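FOR IMMEDIATE RELEASE

Sudora Snack Swap Returns to Cudedmont This September

CUDEDMONT -- I'm the one who writes these things for Sudora, so I get to be the one to tell you: the Snack Swap is back! Doors open at 10 a.m. on Saturday at the Aranda Hall, same big room as last time, and admission is free if you bring something to trade.

If you've never been, the idea is easy. You bring packaged snacks (sealed, please, and still in date) and you get one paper ticket for each item. Then you wander the tables and spend your tickets on things you've never tried. Last year we took in 1,582 items, and I personally went home with far too many crackers and a bag of sour plum candy that I'm still thinking about.

We're running 13 tables this time. Each one has a theme, and the themes were picked by people who wrote in over the summer, which is how we ended up with a whole table for things that taste like pickles. There's also a salty table, a chocolate table (in the shade, away from the windows -- we learned), a "my grandma always had these" table, and one just for crackers and biscuits from anywhere in the world. 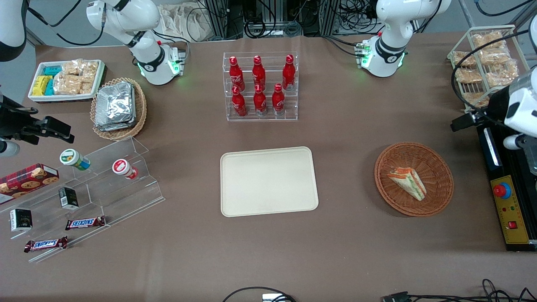 Page last changed: Tuesday, 4:15 p.m.

Our partner this year is Birkik, the little grocery on the corner across from the hall. They're donating 100 starter bags, handed out at the door to the first kids who come in with a grown-up. Every bag has a few small snacks and three tickets, so nobody under 12 has to show up with a full backpack to join in. I've seen the packing list and I'm a little jealous.

A few things people asked me about last time, so I'll put them here. Yes, you can bring homemade food, but only to the bake table, and it needs a card with every ingredient written on it. We can't take anything that has to stay in the fridge. Nut items go on their own table by the back door, and please keep them there even if you change your mind about a trade. Tickets don't carry over from last year (sorry! I found six in my coat too).

Whatever is left at 3 p.m. goes to the Aranda food shelf, which got 711 items from us after the last swap. They're asking for granola bars and single-serve crackers more than anything else, so if you're standing in the store wondering what to grab, grab those.

There will be coffee. There will be music, mostly because my neighbor's band needs the practice and they said they'd play for pretzels. Parking is free behind the hall, and the bike rack is finally fixed.

If you'd like to host a table, there are two spots still open and I'd love to hear from you before the end of the week. You get an early look at everything and a very nice apron. Members of the press are welcome any time after 9 a.m., when we're setting up, and I'm happy to talk snacks for as long as you can stand it.

About Sudora: Sudora is a neighborhood group in Cudedmont that puts on food swaps, seed swaps and a soup night every winter.

Contact: Sudora press desk, front office, Aranda Hall, Cudedmont. Stop by weekday mornings or leave a note in the box.

###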